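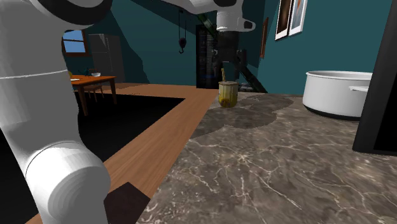

How long does an opened jar of yellow mustard keep in the fridge?
Around a year if the lid goes back on tight. After that it gets dull and watery but it's mostly a flavor problem.

zdogar
Posted Sunday, December 1, 2024

Asking the above for my mother, and thanks to whoever answered so fast. Next question. She keeps hers in the cupboard over the stove and says the vinegar takes care of it. Is she right?

lashari80
She's right that it won't spoil quickly. I'd still move it. Over the stove is the warmest spot in most kitchens.

catinca_g
I disagree about moving it. We go through a jar in 2 months and it has never seen the fridge. Cold mustard on a hot sandwich is no good.

lashari80
Two months is fine. Zeeshan's mother may be slower than that.

zdogar
She is. The one in there now was opened in April.
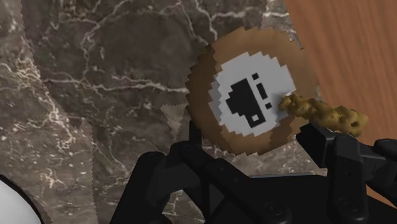
She also keeps honey, soy sauce and maple syrup up there. I left the honey alone. The syrup is the real kind and the label says refrigerate after opening, so I moved it and she moved it back.

tustus1741
Real syrup can grow mold at room temperature. Put it in the fridge. Soy sauce depends on how fast you use it.

catinca_g
Agree on the syrup. Still no on the mustard.

lashari80
Read the label on the mustard too. Some brands say refrigerate for quality, which leaves it up to you.

zdogar
Hers says that. I'll write the date on the lid and leave it where she wants it. Syrup goes back in the fridge tonight.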